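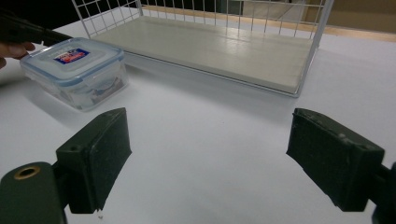
Hậu Giáp says batch cooking doesn't save most people a dime, and that he'd like his own Sundays back. I had driven to Sidthorpe expecting the opposite. He teaches a home cooking class there that has a waiting list, and the flyer for it promises "a week of meals in one afternoon." When I read that line back to him, he winced.

"I didn't write the flyer," he said. "I did cash the checks."

I should say where I stand. I have tried the one-big-afternoon method three times in my life, and each time I ended up on Thursday looking at a tub of gray chili and ordering noodles. So I went in ready to be told I was doing it wrong. Every article on the subject tells you that. You didn't label, you didn't rotate, you bought the wrong tubs. The method itself never seems to be at fault.

We talked at the long counter in his classroom kitchen, on Peltonen Street, over a bean soup that he had made that morning. It was good soup. I asked him whether he would still want it on Friday.

"No," he said. "Nobody wants soup five days running. You want it today, you want it again tomorrow for lunch, and after that you're eating it because you feel guilty."

His case goes like this. The money you save by cooking at home is real, and he doesn't argue with that. The money you save by cooking it all at once is mostly a story. To fill a week you buy more at one time, so you buy on a guess. Then a friend calls, or there is leftover pizza at work, or the kid gets sick and will only eat toast. The guess goes bad and so does the food.

I asked how he knew. People in this field are very free with numbers, and I have a low opinion of most of them. There is a claim I keep running into, that the average household cuts its food bill by 50 percent with a weekly plan, and I have never once found out where it came from.

"I can't find it either," he said. "I used to say it in class. A student asked me for the source and I went home and looked, and I kept finding websites that pointed to each other. So I stopped."

What he has in its place is small, and he says so. He asked his students to keep a notebook for a month and write down every cooked thing they threw away. He ended up with 60 notebooks. The people who cooked once a week threw out more than the people who cooked every other day, and the thing they threw out most was rice.

I pointed out that 60 notebooks from people who pay for cooking classes don't tell you much about anyone else. He agreed so fast it was a little annoying.

"They also cheat," he said. "If you have to write down that you tossed a lasagna, maybe you eat the lasagna. Or you toss it and don't write it down. I wouldn't put it on a poster."

Then there is the gear. A good part of the advice on saving money in the kitchen begins by asking you to spend some. Matching tubs, a vacuum sealer, a second freezer for the garage, a roll of labels that dissolve in the sink.

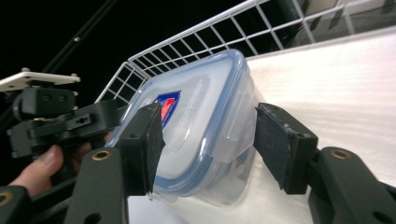 Snap-lock lid with a light blue rim.

Hậu has owned most of it. He paid for a year of Promon, a meal planning app that sends you a shopping list on Monday, and he quit when it told him for the third week in a row to buy fennel. He owned a set of Tornuvent tubs, the kind with a little valve in the lid, and I asked if the valve did anything.

"It gave me something to wash," he said.

He isn't against tubs. He keeps plenty. What bothers him is the idea that the tub is what decides things, when the trouble was that you made nine servings of something you like fine. A tight lid buys you a bit of time and stops the onions from getting into the butter. It can't make you hungry for a thing you're sick of.

I brought up glass, since glass is what I'm always told to switch to. He shrugged. Glass is heavy, it doesn't stain, it breaks when a child drops it. He uses both and doesn't think about it much. I had a page of questions on this and crossed most of them out.

We got further on the freezer. I had come in believing the freezer was the honest part of the whole scheme, the place where extra food is really saved. He believes it about half the time. Stock, yes. Bread, yes, and cooked beans, and meat sauce if you freeze it flat. But he told me about emptying his mother's chest freezer when she moved, and how the bottom layer was all things she had put away so that she wouldn't have to feel bad about throwing them out.

"It was a waiting room," he said. "She paid the electric bill on that thing for years to keep food she was never going to eat. I loved her cooking and I didn't eat it either. I couldn't tell what it was."

At this point his phone rang and he spent a while telling someone where to find the key to the pantry. I had a second bowl of soup. There was a shelf of cookbooks by the door, and at least four of them had the word "ahead" in the title. 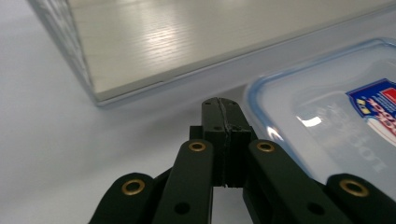

When he sat back down I asked the question I had been saving, which was what he does at home. People who run down a method usually have a pet one of their own, and I wanted to see whether it would hold up any better.

His is called cooking for two nights, and that's all it is. He makes dinner, he makes enough for one more meal, and he eats that meal within 2 days. He keeps eggs, rice, canned fish and frozen peas for the nights when it falls apart. He shops twice a week on the way home and carries it in one bag, because one bag is as much as he can be trusted with.

I told him this works well for a man who lives five minutes from a grocery store and is done with work by four. He thought about that one longer.

"That's fair," he said. "If you work nights, or the store is an hour off, or you've got four kids, then cook the big pot. I have students like that and it does help them. It just isn't saving them money. It's saving them from cooking on Tuesday when they're dead tired, and that's worth plenty. I wish we'd sell it as that."

I think that's the best thing he said all afternoon, and it's also where I part ways with him a bit. He is still selling it as the other thing. The class costs what it costs, the flyer says what it says, and there were 3,000 copies of it printed this spring. I asked if the next batch would be changed. He said he had asked. I asked who he had asked, and he got up to rinse the bowls.

He did let me look through some of the notebooks before I left, with the names taped over. They are better reading than anything I've seen on the subject. One woman wrote down the same half cabbage on four different days, each time with a plan for it. Somebody else had filled a whole page with the word "rice" and the date. A man who claimed to have thrown away nothing all month had added, in pencil, "dog."

I asked Hậu which of them he would call a success. He picked out a thin one with maybe a dozen entries and said this student had dropped the class after the second week, gone back to cooking whatever she felt like each night, and sent the notebook in anyway.

The fall class starts in September. It's full.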